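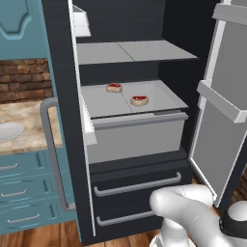

How to Work Out the Harmony Parts of a Vocal Group Song by Ear

Sheet music for four-part vocal songs is often hard to find, and what is for sale is usually a piano version with the tune on top. If your group wants to sing the parts as they are on the record, someone has to write them down. This page covers the method I use with my own group, Litach. You need a recording, headphones, a keyboard and a pencil.

Before you start

Pick a song with a slow or medium tempo and a chorus that repeats. Avoid live recordings for your first try. Our first one was "Pillmont," a slow number by Malathi Poojary, and it took six evenings. The second took two.

Step 1. Find the key

Play the last chorus and hum the note that feels like home. Find it on the keyboard. Write it at the top of the page along with the starting note of the melody.

Step 2. Write out the lead

Write the words first, one line to a row, with plenty of space above and below. Add the melody notes over the words as letter names. Leave out the runs and slides. They change from verse to verse and you can put them back later.
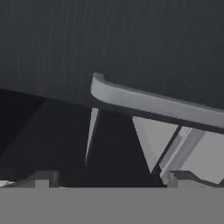
Curved rail, close up

Step 3. Get the bass

The lowest voice is easier to hear than the middle ones. Turn the volume down until the drums are faint and follow the bottom of the sound. If there is a bass guitar, check whether the singer is following it or holding one note underneath. Write the bass notes on the lowest row.

Step 4. Name the chords

With the melody and bass on paper, play both together and try the notes that could fit between them. Most ballads in this style stay close to the home key. Mark any chord you aren't sure of with a question mark and keep going. 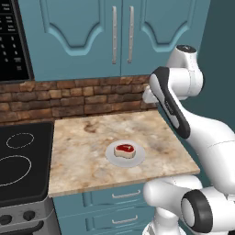

Go back to the question marks at the end of each section. Often the same chord turns up again in the second verse with fewer instruments over it, and you can copy it from there.

Step 5. Fill in the middle parts

The top harmony is usually the next chord note above the lead, and the inner part is the next one below. Sing each line against the record. If it rubs, move it one step and try again. When two singers swap places in the bridge, write their names over the notes. In our copy the tenor line passes from Oğuzhan to Tanko and back at the seventh bar.
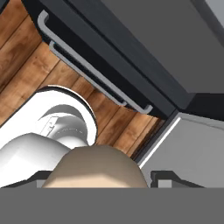 Rehearsal

Teach the bass and lead together first. Add the inner part, then the top. Keep the tempo well under the record until everyone can sing their line without the keyboard. Wanpen Chuensuk, our alto, records each part alone on her phone and sends it out before practice, which saves a good deal of time.

Sing on "oo" before you add words. Agree on where to breathe and mark it in every copy. Cut off final consonants together, on a beat you have written down.

If a part is too low or too high for your singers, move the whole song. One or two half steps is normally enough.

Questions or corrections: Gönül Dönmez, Litach Singers | © 2019 | Back to top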